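4.2 Care and Repair of the Hand-Held Grippers

The station at Plovska uses a pair of hand-held grippers, one for each hand of the operator, built to the Gundberg pattern. Each gripper consists of plastic links and brackets, with brass threaded inserts at the points where parts are bolted together. The operator opens and closes the fingers directly, and a camera on the tool records the motion. The same finger geometry is mounted on the Dasis arm, so that wear on the hand-held tools has a direct effect on how well recorded motions carry over to the robot.

Three parts of the tool were found to need regular attention: the pad coverings, the inserts, and the camera mount. The pads failed first in every period of use we logged. A pad is a block fixed to the end of a finger and wrapped in a covering that supplies the grip. On wooden test pieces with square ends, the load falls on a narrow band of the covering, and the material begins to break down along its edges well before the center shows any loss of thickness. Loose fibers and lifted flaps were the usual first signs. Neither prevents a grasp, but a raised flap changes the point at which the pad first touches the work and may also enter the view of the camera. 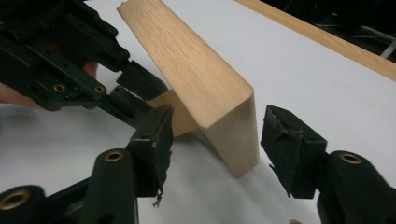
For this reason the service interval was set by the number of grasps and not by calendar time. Pads are inspected every 800 grasps and replaced at 2000, whatever their appearance. An earlier replacement is made if a flap stands clear of the pad or if the backing is exposed at any point on the gripping face. Both pads of a gripper are changed together. When only one was replaced, the new pad gripped more firmly than the old one, and blocks tended to turn slightly as the fingers closed.

Replacement takes around 22 minutes per gripper, most of which is spent removing old adhesive. The finger is unbolted from the link, the covering is peeled off from the tip downward, and the remaining adhesive is cleaned away with alcohol and a plastic scraper. Metal scrapers are not used, as they mark the plastic and leave ridges under the new covering. The new covering is cut to the Shimada template, pressed down from the center outward, and folded over the top edge of the pad. The seam is placed on the outer face. The finger is then left under a clamp overnight before it is returned to service.

The inserts require less work but more care. Repeated removal of the fingers can loosen an insert in its seat, which appears as play at the joint before any movement can be seen at the insert itself. Joints are checked by hand at each pad inspection. A loose insert is reseated once with a heated tip; if it loosens again, the link is reprinted. Bolts are tightened with a preset driver, and thread locker is avoided because some types attack the plastic.

After any repair the gripper is closed on a reference block and the opening reported by the software is compared with the measured width. The offset is then stored with the gripper record. Five test grasps follow, and the tool is released if the reported opening is stable across all of them. Recordings made between the last passed check and a failed one are flagged in the log and reviewed before use in training.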